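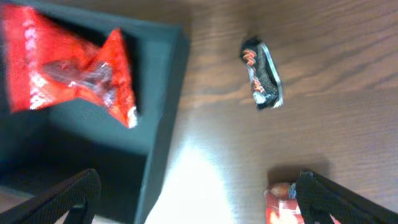 How long does it take to walk the old railway path from end to end? Most of a day at a steady pace, as the full route is 18 miles and the surface is rough past the halfway point.

I did it in May with Annag Semple, who had walked it once before in the other direction. We left the car at the Maranach end and took the early bus back to the start, so there was no timetable to worry about in the afternoon.

The first stretch is flat and dull, with a high hedge on both sides. After the second bridge it opens out and you get the river on your left. The highest point is only 602 feet, and trains had to get up it, so the climb is hardly noticeable. My knees were fine. My left heel was not, and I should have stopped to tape it at the viaduct.

We ate sandwiches at the old platform and saw two cyclists all morning. The café marked on the map has closed.

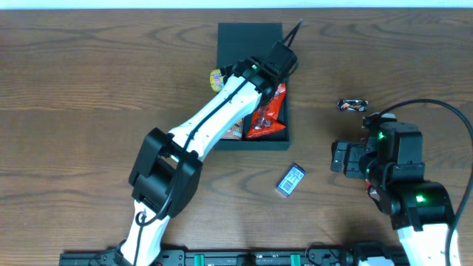
What I would change

Thicker socks, and more water. There is a tap at the start and nothing after it until the church. I would also skip the signed detour through the wood, which adds a muddy half hour and brings you out 50 yards further on.

Annag wants to do the coast section next. I've said yes, once the heel has healed.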